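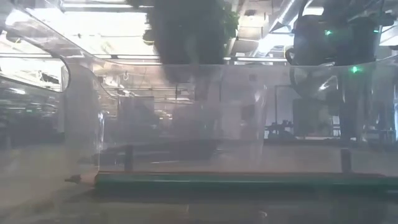
The Bus to Fairclough

In August, when the girl was 11, her mother bought her a lunch bag with a zipper, a ruler and a bus card in a plastic cover. The bus card was the serious thing. Until then she had walked to the small school in Bronari, where her mother could see the gate from the kitchen window. The new school was in Fairclough, and the bus for it was number 469.

"It is only 2 stops after the bridge," said her mother. She had said this many times during the summer.

On the first morning they stood together at the stop. The mother had ironed the girl's shirt and then, because she was nervous, she had ironed her own shirt also, although she worked from home and would meet no one. The girl ate half of a roll and gave back the other half.

"You can sit close to the driver," said her mother.

"I know."

"And if you miss the stop, you stay in the bus until Plivura. There is a bakery. You go in and you call me."

"Mama, I know."
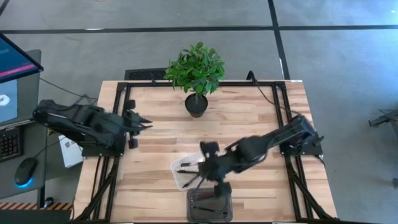 The bus came early. The girl went up the steps, held her card to the machine, and it gave the wrong sound. She tried again. Behind her some older children were waiting, and one of them sighed loudly. The mother put one foot on the step and then took it back. She held her own hands tight, like you hold the hands of a small child near a road.

The driver leaned over and said something. The girl took the card out of its plastic cover, and now the machine made the right sound. She did not sit close to the driver. She walked to the back and the mother lost her behind the tall children.

At home the kitchen was very quiet. The mother washed the cup and the plate. She opened her computer and read the same letter from a client three times. The client wanted 400 envelopes, or maybe 100, it was not clear, and she could not decide how to ask. At half past eight the telephone rang.

"I am at the school," said the girl. "I must turn it off now."

"Did you find the door?"

"There is only one door."

"And did you talk with somebody?"

There was a noise of feet and a bell. "A girl asked me what is in my lunch," she said. "I told her cheese. She also has cheese."

Then the line was closed. The mother stood for a moment with the telephone in her hand. The other half of the roll was still on the table – she ate it standing up, and wrote to the client to ask how many.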